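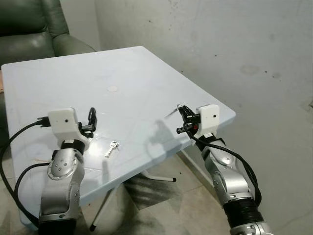
Sunil reckons we should stop steering by the ring and go for the key itself, because a ring swings and a key doesn't (well, it swings less). I've written it down so he can't say I ignored him.

Fidum club > Notebook > Keys task

February, just gone 2 in the afternoon. Keys again! The Planavport rules want a key threaded onto a ring with both grippers, and I do love this task even when it drives me up the wall. A single key lying flat is horrible to get a finger under, so I've put "thinner fingertips?" on the list with two question marks. Debashish would like softer pads as well, but one change at a time please, or we'll never know which did what.

Our target is 38 tries logged before the next meet, out of nearly 100 on the plan. Gulp.

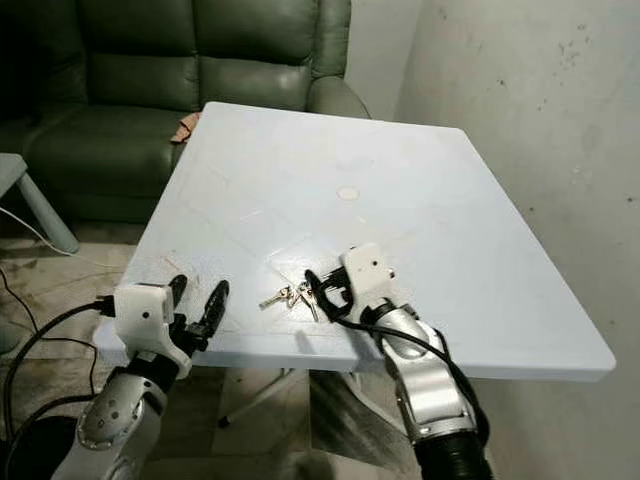
Bunch of keys by the right gripper, left one open.

To do: ask Debashish for the pad offcuts, rename my log files (sorry, all), read rule 34 again.

Last updated: February

This site uses cookies. Accept | Manage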